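Subject: Re: [kitchen-table] Sourdough starter gone sluggish, and a question about flour
From: Attila Vida
Date: November 24, 2025

Hello Hongjun, and hello to everybody else who has been reading along,
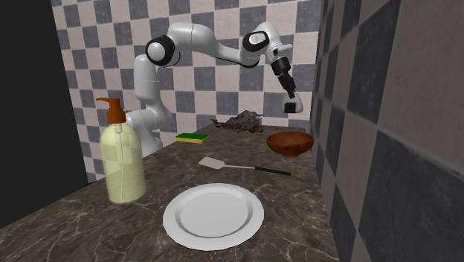
I meant to answer this over the weekend, but we had my sister's family staying and the house was full of coats and shoes, so forgive me for taking my time. I've been baking with the same starter since we lived in the old apartment on Vachon Street, and it has gone sleepy on me more often than I'd like to admit, so I think I can at least keep you company, if nothing else.

Hongjun Liang wrote:
> Hi all. My starter used to double in 5 hours and now it barely
> gets halfway by bedtime. I feed it every morning, same jar, same
> spot by the kitchen window. I did switch flour last month when
> the store ran out of the Kider whole wheat I always bought. I'm
> using a plain white one now.
>
> It smells sharper than it used to, almost like nail polish, and
> there is a thin gray liquid on top when I get up. My last two
> loaves were flat and a bit gummy in the middle. Should I throw it
> out and start over? I've had it for 2 years and I would hate to.
> Also, does anybody weigh everything, or do you go by feel?
>
> Thanks, Hongjun

First of all, please don't throw it out! A starter that makes gray liquid and smells like nail polish is a hungry starter, and hungry is a long way from dead. If you ever see pink or orange streaks, or anything fuzzy, then yes, out it goes and the jar gets a very good scrub. But what you describe is what mine looks like every single time I come back from visiting my mother.

I would look at the window before I looked at the flour. You wrote that it's in the same spot as always, but the spot isn't the same spot in November that it was in August. My kitchen window is drafty, and the sill gets cold enough at night that I used to keep butter there when the fridge was full. A starter that was lively all summer will crawl along in a place like that. I moved mine to the top of the refrigerator, toward the back, and it perked up within a few days. Some people use the oven with only the light on. That works nicely too, but put a note on the oven door, a big one. I once preheated for a lasagna with the jar still in there, and I can tell you that baked starter comes off glass very slowly.

Now the flour. Whole wheat brings more to the party than white does, and starters that are used to it can sulk when it's taken away. You don't have to go all the way back. I feed mine mostly white flour with a good spoonful of rye stirred in, and it seems perfectly happy with that. If your store has given up on the Kider, the little co-op in Urgate sells rye and whole wheat out of bins, and you can buy as little as you want. Go on a weekday morning if you can. The parking is terrible otherwise, and they run out of the rye first.

As for the feeding itself, here is what I'd do for the next several days. Stir the whole thing up, liquid and all (or pour the liquid off if the smell bothers you, I've done it both ways). Then keep only 20 grams of it, and give it 60 grams of flour and 60 of water that feels just barely warm on your wrist. Put a rubber band around the jar at the level where you start, so you aren't guessing. Do that in the morning and again in the evening. It's more flour than I like to use up, and my wife makes crackers with the leftovers — the recipe is in the archives somewhere, I think under "discard," and if you can't find it, write to me and I'll type it out again.

Please don't bake bread with it until it has doubled a few times in a row. I know how tempting it is. I have ruined more loaves out of impatience than from anything else, and the gummy middle you mention is just what I get when I rush it. The other cause of a gummy middle is cutting too soon, and I am guilty there as well. I try to go for a walk while the bread cools, because if I'm in the house with it I will have the knife out.

You asked about weighing. I weigh the flour, the water, and the salt, and then I go by feel for everything after that. I held out against a scale for years and thought it was fussy. Then my daughter gave me a little Astavis one for my birthday, and I found out that what I'd been calling a cup of flour changed quite a lot depending on my mood. Mine is nothing fancy and the button sticks when there's dough on it, but I wouldn't want to go back. One of the first loaves I made with it had 227 grams of water in it, and I still have that number penciled inside the cupboard door, because the bread was so good that I wanted to make it again exactly. I've never quite managed to, but it's always close.

One more thing, and then I'll let you go. Once yours is back on its feet, smear a little on a sheet of parchment, let it dry out completely, and crumble it into a clean jar with a tight lid. Mine has been sitting in the pantry since March and takes up no room at all. It's a great comfort to know it's there, especially with a teenager in the house who thinks any jar without a label is garbage.

If yours doesn't come around, I'd be glad to mail you some of mine. It travels well in an envelope once it's dried. Just send me your address off the list. And do tell us how it goes, whichever way it goes — I always wonder about the ones who write in once and then we never hear how the bread came out.

Warm wishes to you and yours, and happy Thanksgiving to everyone who is baking this week,

Attila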